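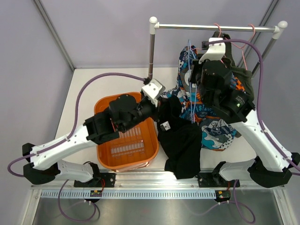
black one out, basket empty. two still up on the rail

2023-09-06

Laundry day, finally. Put it off since before the Jarcombe trip and paid for it this morning, no clean socks, wore the hiking ones under dress shoes and my feet cooked.

Three loads. Darks first, then the colored stuff, then towels. Forgot the towels in the washer for two hours so they got run again. Water bill, sorry.

Orange basket is a good basket. Light, rounded corners so it doesn't stab me in the hip on the stairs, slots in the bottom. Want a second one. Went by Borkley at lunch and they only had the tall kind with a lid. No thanks. Irfan says try the place on the corner by his work, will ask him which corner.

Hangers. I swore I'd throw out the wire ones in January and here we are, still pink wire hangers. They're fine for shirts, bad for anything with shoulders. Doaa has a whole system, all one kind, all facing the same way. Told her I'd rather nap. But the patterned one does look nice hung up, all that teal and orange next to the dark one. Should wear it more. Wore it to Severyn's thing and got two compliments, one from Severyn, who doesn't give them.

Black things are a problem. Every black thing I own is slowly turning a different black. Cold wash, inside out, did all that. The tag on one has gone soft and I can't read it anymore so who knows what it wants. Not the dryer, going by last time. RIP gray sweater.

Tried the Pellora powder Maximiliano left here. Smells like a hotel lobbby. Not bad, strong though, used half of what the box says and still sneezing. Back to the old stuff next time.

Folding: did the tees, did the towels (second time clean), did not do the fitted sheet. Rolled it up in a ball and shut the closet on it. Found 50 cents and a movie stub in the jeans, plus a list in my own writing that just says "lemons, call Hammad." Did not get lemons. Called Hammad. He'd forgotten too, whatever it was, we talked for ages anyway, his mom is doing better.

To do tomorrow
- button on the green shirt
- return Doaa's steamer, shes asked twice
- more clothespins
- lemons

Late now. Sheets still warm, bed made badly. Going to get in it.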